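Gorklow Hand Gripper Kit, Mark 3
Home-build kit for one hand-held gripper. Soft ribbed pads, metal pivots, all fixings included.

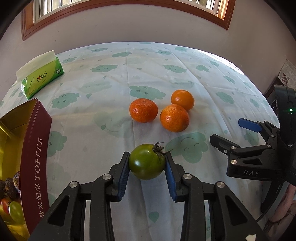 Adeel Virk wrote to us in June that he'd had his first one together in an evening and his second in half that, and that the only thing he would change is the order of the instructions, as he wanted to fit the pads before the linkages and we had told him to do it the other way about. He was quite right, so the booklet has been rewritten and the pads now go on at step 7.

We started selling these from a bench at the Dirdale shared workshop, mostly to people who had seen one lying about and asked where it came from. The Mark 3 is the same tool at heart, a pair of jaws you work by hand, joined to the body by linkage arms, with enough give in the pads that you can pick up a tomato by its middle and put it down again without leaving a mark on it. If you are building an arm at home and want to get the gripping end right before you spend money on the rest, it's a very pleasant way to begin. You hold it, you feel what it's doing, and you find out soon enough which things in your kitchen are easy to pick up and which are little horrors (grapes, in our experience, and anything with a loose skin).

What comes in the box

One gripper body in black, two jaws, two linkage sets
Two soft ribbed finger pads in blue, plus one spare pair
Pivot screws, pins and washers in a labelled bag, with a few extras for the ones that roll under the fridge
Small tube of grease
Printed booklet, stapled, with large drawings

You will need your own small crosshead screwdriver, a pair of fine pliers and a tray or saucer to keep the pins in. No soldering and no glue. The plain kit has no electrics in it whatever, so it can be built at the kitchen table with children helping, provided someone keeps an eye on the pins.

A bit more about the pads

Most of the letters we get are about the pads, so forgive us for going on. The first ones we made were smooth and rather hard, and they were fine on boxes and hopeless on fruit. Horațiu Manole spent the best part of a winter casting ribbed ones in different mixes and trying them on whatever was in the house - onions, mandarins, eggs, a bar of soap - before settling on the present softness. The ribs run across the jaw and help to stop round things creeping forwards when you squeeze. They wash in warm water with a drop of washing-up liquid. Please don't put them in the dishwasher, as they come out slightly curled and never quite sit flat again.

The pads slide on to the jaw from the tip and are held by a single pin. If one feels loose, take it off, turn it end for end and try again before ordering a new pair, and you may well save yourself the postage!

Putting it together

Lay out both linkage sets before you begin and check that they mirror each other. Put a smear of grease on each pivot, tighten the screw until the arm stops moving, then back it off a touch until it swings freely under its own weight. That small backing-off matters more than anything else in the booklet. A gripper that feels stiff or jerky almost always has one screw done up too far, and it is usually the last one you did.

When both sides move nicely, close the jaws slowly and look at them from above. The pads should meet along their whole length. If they touch at the tips first, slacken the two upper pivots, press the jaws together with your fingers and tighten again.

Sizes and weights

Widest opening between pads: 60 mm
Weight built, single gripper: 403 g is quoted in some early booklets and is a misprint, so please go by the figure printed on your box label

Fitting it to an arm

The body can be fixed to the Dradivton wrist plate with the four screws supplied with the plate. Declan Gosling has drawn up an adaptor for the older Valentini arm, and we'll gladly send you the drawing if you have access to a printer at your own workshop. Do build and use the gripper by hand for a week or two first. You get a feel for how little squeeze most things need, and that makes setting up a motor much less of a guessing game later on.

Ordering and spares

Kits are packed by hand, so please allow a few days. Pads, screw bags and linkage sets are all sold singly, and the Mark 3 pads fit the Mark 2 jaws. They will not fit the Mark 1. Part number for the full kit is 1,542 and for a pair of pads 1,403. If something is missing from your bag, write to us with the number on the label and we'll put a replacement in the post.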